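The Woman Who Wallpapered Her Workbench

Renata Rivadeneira wants it understood that she doesn't like the wallpaper either.

"It was the end of a roll," she says. "Then it was the end of two rolls. At some point you have wallpapered a workbench and you have to live as a person who did that."

The paper is pale lavender gray with little purple-blue flower clusters, and it climbs the left wall, the right wall and the back, so that working there must feel like repairing a toaster inside somebody's aunt. It is the first thing visitors to Wernano mention. The second is the marble-patterned top. I mentioned them in that order and she nodded as if ticking boxes.

Wernano is a repair shop, in the sense that people bring in broken things and often leave with fewer broken things. Rivadeneira opened it after 10 years at Orellana, a lighting firm where she wired chandeliers for hotel lobbies and developed what she calls "a low opinion of hotel lobbies." Her partner in the business is Cristóbal Ibarra, who came from the same firm and has the same opinion, at greater volume.

I had come to talk about wire. Last January the two of them began teaching an evening class called Bunlow, which was supposed to be named after something and now isn't, because they can't agree what. It costs 60 dollars. For that you learn to measure a wire, cut it, strip it and join it to another one without setting fire to your house. I asked whether there was enough in that to fill an evening.

"There's enough in measuring to fill an evening," Ibarra said. "You should see people measure."

His complaint, which he has clearly made before, is that a wire comes off the spool remembering the spool. It wants to curl. People lay it on the table, squint at it, cut it, and find themselves short by the width of a thumb. So before anything gets cut at Wernano, the wire gets held out at both ends.

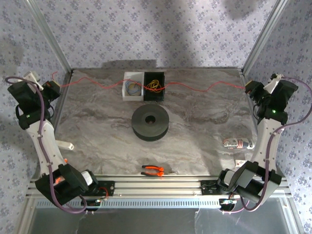 "You don't yank it," Rivadeneira said. "Everybody yanks. You yank copper and you've made it longer and thinner and worse. A few gentle waves in it are fine. I'm not hanging a picture from it."

"I would take out the waves," said Ibarra.

"He would take out the waves," she said. "He'd be there until midnight."

They use red for practice pieces. I assumed there was a principle behind this, something about safety or visibility, and wrote the word "principle" in my notebook with a little space after it. It was on sale. They bought 3,000 feet of it from a supplier called Prustholm that was clearing out a warehouse, and Rivadeneira expects to be buried with the remainder.

The stone look of the bench top gets its share of abuse as well. It has gray, beige and brownish streaks with darker veins running on the diagonal, and it was chosen, she says, by someone who had never dropped a screw. A small screw on that pattern is gone. She used to sweep the whole surface with a magnet at closing time, until Ibarra pointed out that brass doesn't care about magnets. He has now pointed this out often enough that she finished the sentence for him.

"Why not paint it?" I asked.

"Why not paint it," she repeated, to him, as if I had taken a side.

It seems Ibarra likes the top. He grew up with a kitchen counter much like it and believes, against the evidence, that it makes a place look clean. The wallpaper was hers and the marble was his, and I came to feel that I was looking at a peace treaty.

We moved on to tools, where I expected calm. Rivadeneira is against owning many of them. The class gets by on a short list, and she has watched students arrive with a brand-new 114-piece set in a molded case, open it, and go quiet. "They don't know which one to be holding," she said. "They pick up the biggest one."

What she wants people to own first is a decent pair of pliers with handles they can find again. Hers are orange. She had a black-handled pair before those, and she spoke of them the way other people speak of a cat that went out one night.

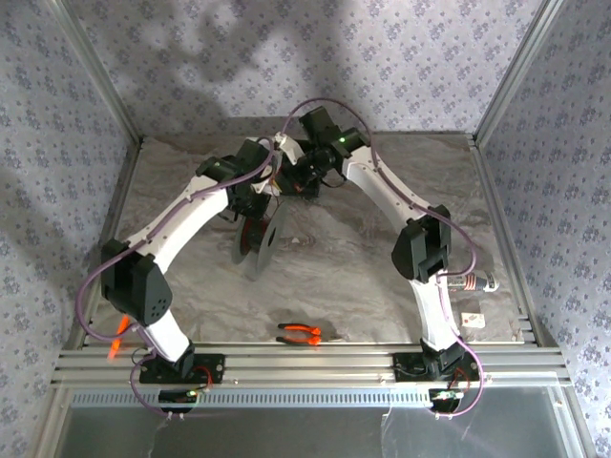

"Put them down where your hand goes," she said. "At the front, near the middle. I don't care about tidy. Tidy is when Cristóbal puts everything in a drawer and I have to ask him for my own pliers."

Ibarra's defense of the drawer was long. I'll give the shorter part of it. A bench, he says, should hold the job and whatever the job needs in the next few minutes, and the rest should be elsewhere, in a drawer, with a label. He has made the labels. Rivadeneira doesn't read them.

I asked what happens to students who never get the hang of it. Both of them looked puzzled by the question. One man has taken Bunlow every time it has been offered and still strips too much off the end. He fixed a lamp for his sister anyway. It works if you don't move it.

"That's a pass," said Rivadeneira.

"It is not a pass," said Ibarra.

The next class is full. There is one roll of the wallpaper left, and she has been looking at the underside of the shelves.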